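How to add a new article to a fan wiki

Before you start, search the wiki for the subject under every spelling you can think of. The Tretus wiki has 1,970 articles, and a lot of minor characters already sit inside a longer list page. If yours is there, add to that section and leave it where it is.
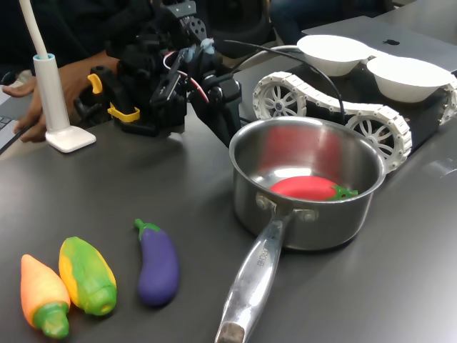
Page last edited in September by Zachary Hiebert

Log in first. Edits made without an account are held for review and can take a while to show up.

1. Type the full title in the search box and press Enter. When no page matches, a red link appears. Click it to open a blank editor.

2. Choose the "Character," "Episode" or "Prop" layout. For anything else, pick "Blank."

3. Write the opening sentence. Put the subject's name in bold and say what it is and which series it comes from. "Captain McKinnon is the pilot of the Andari in season 2 of Eltari" is enough.

4. Fill in the infobox. Leave a field empty if you don't know the answer. Empty fields are hidden when the page is saved.

5. Add your sources. Place the cursor after the sentence, click Cite, and enter the episode title or the book and page number. Other wikis and forum posts don't count as sources.

We use cookies to remember your settings and measure traffic. By continuing to use this site you accept our cookie policy. Accept | Manage

6. Upload pictures from the Insert menu. Captions should be one line, under 88 characters, with no period unless it is a full sentence. 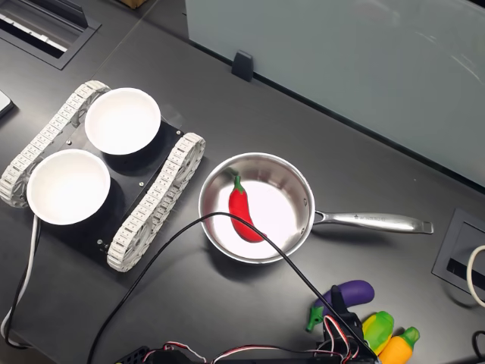
Two white bowls and a set of tank treads

7. Add at least one category. Start typing and choose from the names that come up. Please don't make a new category for a single page.

8. Click Preview, check the links, then write a short edit summary and save.

New articles shorter than 50 words are tagged as stubs. The tag comes off when someone expands the page, and you can remove it yourself.

To change a title later, use Move from the page menu. Don't copy the text to a new page, as the edit history gets left behind. If Move is grayed out, leave a message on Sidra Soomro's talk page with the old title and the new one.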